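Plingate Two-Hand Manipulation Kit: Data Card
Release of Aug 29, 2019

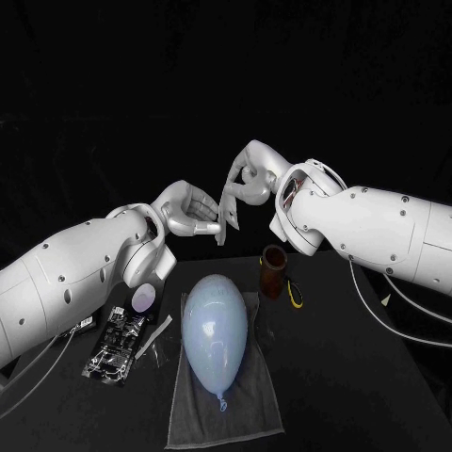
The Plingate kit is offered to laboratories and teaching departments that require two arms, two hands and a matching set of recordings under a single license. This card covers the recordings supplied with the kit. The hardware is described in a separate manual.

Contents
The set holds 334 recordings of tabletop work with small household and packaging items. Of these, 300 are intended for training and the remainder for testing. Tasks include passing a thin card from one hand to the other, moving cups, and handling soft or light objects such as towels and balloons.

Collection
Recordings were made at the Orkia site, beginning in April, by operators trained on the Mosar control software. Tables and backdrops are dark throughout. Objects were left in place between tasks, and many recordings therefore include items that play no part in the task named in the label.

Labels
Each recording carries a task name, a start point, an end point and a result. Results were entered by the operator and checked by a second reader. Labels for 15 recordings remain under review and are marked "open" in the index.

Known limits
Thin, clear and shiny materials are difficult to separate from the background. Cables are in view in many recordings and have not been masked.

Support
Requests for corrections should be sent to the Choo service desk and should state the recording number and the release date.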